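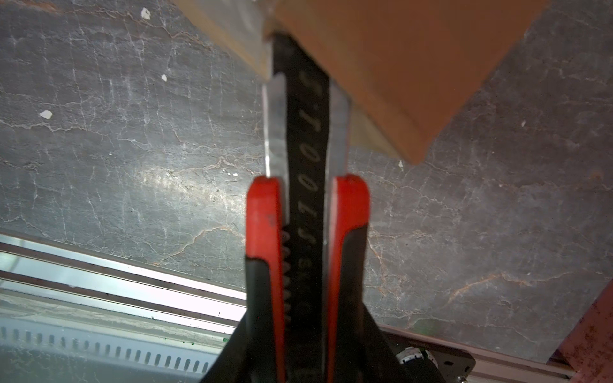
## 4. The student project

### 4.1 Setting and task

The work reported here was carried out as a project module at Astia, where students in their final year build and test a robot cell over one term. The module has run under the name Gustirance for several years. Earlier groups worked with soft or regular objects such as sponges, blocks and cups. The group whose work we describe asked to use hand tools instead, and the teaching staff agreed on the condition that all trials with bladed tools were run with the cell closed and one member of staff in the room.

The task was kept simple. The arm had to pick up a tool, hold it still for a few seconds, turn it and put it down again inside a marked area. No cutting was done at any point. The group wanted to know how the shape of the fingertips affects the way a long, narrow tool sits in the grip, and whether students with little background in machine vision could label the outcome of a grasp from close-up pictures alone.

### 4.2 Fingers

Two sets of fingers were compared. The first had solid black bodies with rounded red pads at the tips. The second had open, ribbed fingers with a triangular outline, drawn by the students and revised three times during the term. The first revision was too stiff and pushed narrow objects away before the second finger arrived. The second broke at the root. The third is the one used in all trials reported below.

Both sets were fitted to the same gripper and driven with the same closing speed. Swapping them took longer than planned — the mounting holes did not line up on the first attempt — and for that reason the trials were grouped by finger set and were not mixed. We come back to this in Section 6.

### 4.3 Tools and surface

The tool set contained screwdrivers, a small spanner, a folding rule and a utility knife with a snap-off blade. The knife proved the most useful of these for our purposes. It is long, its body changes in width and material along its length, and its slider stands out from the side, so a small error in where the fingers close leads to a different contact. A finger that meets the slider behaves differently from one that meets the flat of the handle.

All trials took place on a dark grey marbled surface. The group of De Smet had used a plain white table for a similar exercise, and our students first meant to copy it. They kept the marbled surface after a short test, as its veins gave the labelling group something harder to work with. Thin lines in the background are easily taken for the edge of a tool, and two of the early labelling mistakes were of exactly this kind. 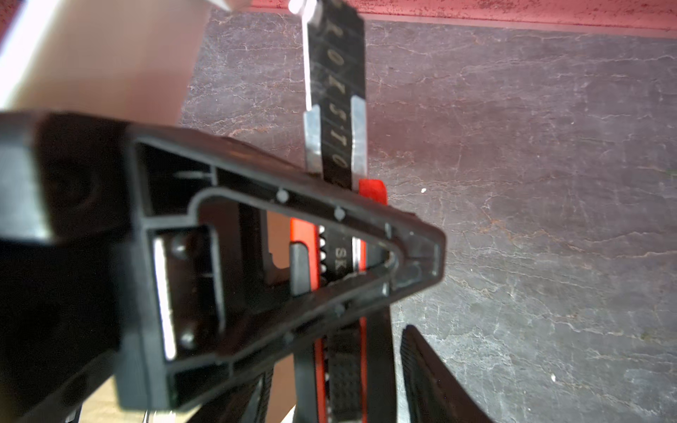 **Figure 2.** Utility knife seen through the open centre of a ribbed finger. The slider tab lies just above the point where the finger crosses the tool; part of the opposite finger is at lower right.

### 4.4 Trials and labelling

The group ran 183 trials with the knife. Of these, 149 were judged complete, meaning that the tool was picked up, turned and put down inside the marked area. The remaining trials ended early, mostly through a slip during the turn. Trials stopped by a member of staff were counted as incomplete whatever the state of the grasp.

Close-up pictures were saved throughout, and 3501 of them were labelled by hand. Each picture was given to two students, who worked separately and chose between "held", "touching" and "clear". Where they disagreed, the picture was passed to a third student, whose choice was final. The label sheet was adapted from the one in Jadolska, with the fourth class ("unsure") removed. Several students asked for it back. With the ribbed fingers in particular, it is hard to say from a single picture whether a tool lies against the rib or a little way behind it, and most of the disagreements came from this case.

The students also kept a written log of each session. The entries vary a good deal in length and care, and we used them only to check the order of trials and to find out when a finger had been changed.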